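Início | Artigos | Política | Índice alfabético | Páginas afluentes

Crise orçamental de Tovar

A crise orçamental de Tovar foi um período de impasse legislativo na assembleia regional de Tovar, durante o qual a região funcionou em regime de duodécimos por falta de orçamento aprovado. O impasse teve início em outubro, com a rejeição da proposta apresentada pelo executivo de Citlali Ponce, e terminou com a votação de um texto negociado entre a coligação governativa e a bancada do distrito de Kincombe.

Antecedentes

O executivo de Ponce assentava num acordo entre dois partidos que, em conjunto, não dispunham de maioria. A viabilização das leis dependia da abstenção dos deputados de Kincombe, distrito agrícola cuja representação reclamava há várias legislaturas uma revisão da fórmula de repartição das receitas. A fórmula em vigor atribuía peso predominante à população residente, critério que favorecia a capital, Plosenik, e penalizava os municípios do interior.

A proposta de orçamento manteve a fórmula sem alterações e previa ainda a transferência para os municípios da manutenção das estradas secundárias. Na votação na generalidade, o texto foi rejeitado por 17 votos contra e 14 a favor.

Regime de duodécimos

Nos termos do estatuto regional, a falta de orçamento implica a prorrogação do anterior, com a despesa mensal limitada a um duodécimo das dotações. O regime não permite novos investimentos nem a contratação de pessoal permanente. Os subsídios às famílias, por constituírem despesa obrigatória, continuaram a ser pagos, mas ficou suspensa a atualização dos respetivos montantes.

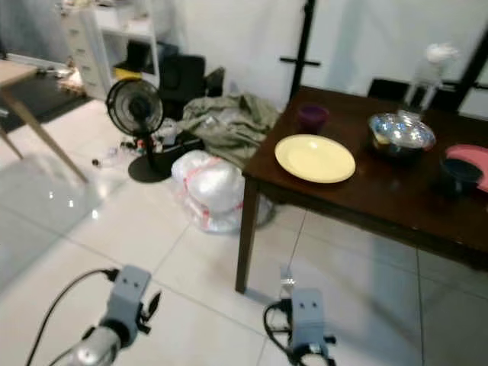 Louça e panela com tampa de vidro sobre uma mesa de madeira.

A suspensão afetou 2137 processos pendentes de apoio à habitação, na sua maioria apresentados em Plosenik e em Prullow. O executivo sustentou que a responsabilidade cabia à oposição; esta respondeu que o governo poderia ter apresentado uma segunda proposta logo após a rejeição da primeira.

Negociações

As conversações decorreram em Prullow, sede do tribunal de contas regional, e foram interrompidas por duas vezes. O principal ponto de discórdia dizia respeito ao calendário da nova fórmula - a bancada de Kincombe exigia a aplicação imediata, ao passo que o executivo propunha uma transição de sete anos.

O acordo final consagrou uma solução intermédia, com a introdução gradual de um critério de extensão territorial e a retirada da cláusula relativa às estradas.

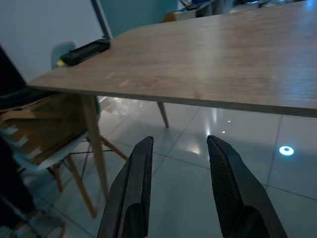

Tampo e pernas de uma mesa de madeira clara.

Aprovação e consequências

O orçamento foi aprovado na especialidade e em votação final global, com a abstenção dos deputados de Kincombe. Ponce manteve-se na chefia do executivo, embora com uma composição governativa alterada: a pasta das finanças passou para o partido minoritário da coligação.

Na legislatura seguinte, a assembleia reviu o regimento e fixou um prazo para a apresentação de nova proposta em caso de rejeição.

Ver também

Assembleia regional de Tovar
Regime de duodécimos
Distrito de Kincombe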